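notes for the Astgate talk, slot is after lunch so keep it moving

- hello, name, the show is Unau, we do radio history from people's garages and attics
- 242 episodes. Say it once, don't dwell
- thank Rattana Chaiyaporn for the intro (if she does one. check)

## 1. Why the feed nearly died

August. Host emails everybody: plan is going away, move or lose the archive. I read it on my phone in a parking lot, decided it was spam. It was not spam.

- Two weeks left by the time I opened it again
- Old host exported audio but NOT show notes
- no redirect unless you ask, in writing, before you close the account. ASK. pause here, people write this down

Numbers slide: 600 regular listeners before the move. First episode after, the apps didn't pick up the new feed and we had 9 downloads. One was me.

## 2. What I'd do different

Keep your own copies. The wav, the mp3, the artwork, the notes in plain text. I had the mp3s on three drives and the notes on none of them.

Put the feed on a domain you own. Costs a bit per year. Nerys Probert told me this in our second month and I said yeah yeah. She's in the room probably, point at her.

Test the new feed w/ a private episode first. Subscribe in four or five apps, leave it a day. Some of them refresh quick, some of them sit there.

(if somebody asks about Dristia: yes we use it now, no they don't pay me, the stats page is slow)

## 3. Getting people back

- recorded a 40 second "we moved" and put it at the front of the OLD feed. Best thing we did
- emailed the list. small list, but they open stuff
- asked two other shows for a mention, both said yes same day
- did not buy ads. tried once years back, total waste

Took most of the winter. Best month since then: 3,272 downloads across the whole archive, and a lot of that is people going back to the early ones, which sound terrible. The Bühler interview is still the top one and you can hear a dishwasher in it.

SKIP if short on time: the story about the tape with no label

## 4. Last bit

Check your account email is one you still read. Check who else has the pasword. If it's just you, fix that tonight. 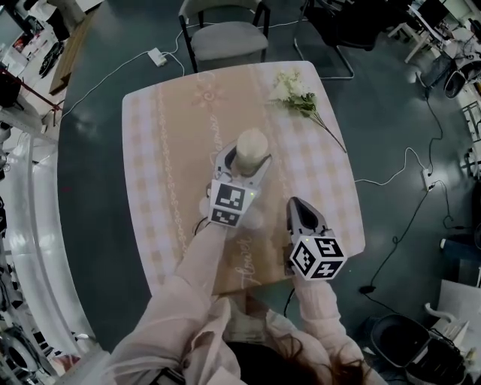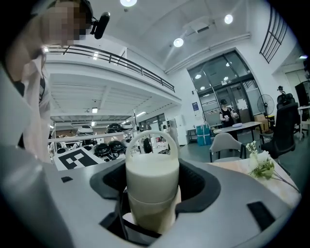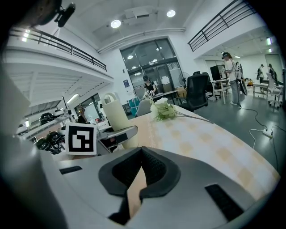
*Reading time: 3 min*

Q&A prompts if it goes quiet:

- "how do you get guests?" -> I write letters. Real ones, with a stamp. Older radio folks answer letters
- "what mic?" -> short answer, the one I had. don't get into it, we lost ten minutes to this last time
- "transcripts?" -> yes, started with the newest and working backward, not close to done
- "would you go back to the old host" -> no. be nice tho, they might be recieving this as a stream

Bring the checklist handouts, they're in the blue folder. Feed address goes on the last slide, big, leave it up til they kick me off.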